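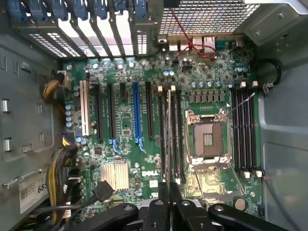

R. De Graaf, doctoral researcher, film distribution

Print this page | E-mail this page

4.2 Running order on the two-disc sets

Short films on disc get watched in the order the menu gives. That was our starting assumption, and mostly it held. Two collections compared here, Urkusico and Brondov, both two-disc sets, both sold at the time as samplers of recent European shorts. Brondov has the longer films. Urkusico has 20 titles, split evenly, with a "play all" button as the first thing on the menu.

Viewers were asked to keep a log at home. No instructions on order. Most of them pressed play all on Urkusico and left it running until somebody wanted tea. Brondov has no such button, you go back to the menu after every film, and the logs get messy fast – the comedies picked out first, the long black and white pieces left for later or skipped. One log stops at 100 minutes with "enough for tonight". Another was kept on the back of the sleeve notes, which made the notes unreadable but the log was quite good.

Position one matters most. The opening film on each disc was finished by nearly everyone, whatever it was. Last position does better then expected, possibly becuase people remember the end of a festival program as the place for the prize winner. The middle is where films go missing. Animation is the exception, see 4.4. 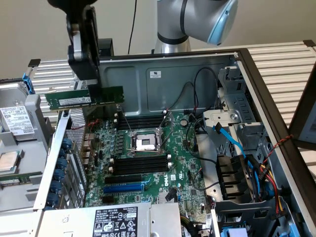
Sleeve information is the other half of it. Title, director, country, running time, and on Urkusico not even the running time. A viewer choosing from the Brondov menu has a still and a title to go on, nothing else. Compare the green memory module in Figure 2: a row of black chips and one small white label, with everything anyone would want to know squeezed onto the label or left off it. Short films on a compilation are packaged much the same way. Alike from outside, sorted by whatever small text the publisher allowed. Where the booklet carried a real synopsis (disc two of Brondov only) the middle films were picked noticeably more often.

Commentary tracks not covered. Few people opened them, and the August logs don't separate commentary from a plain second viewing – a gap, to be fixed in the next round.

Related items
The Walby shorts program: from festival to disc
Subtitles and the very short film
4.3 Menus without a play all button
4.4 Animation in mixed collections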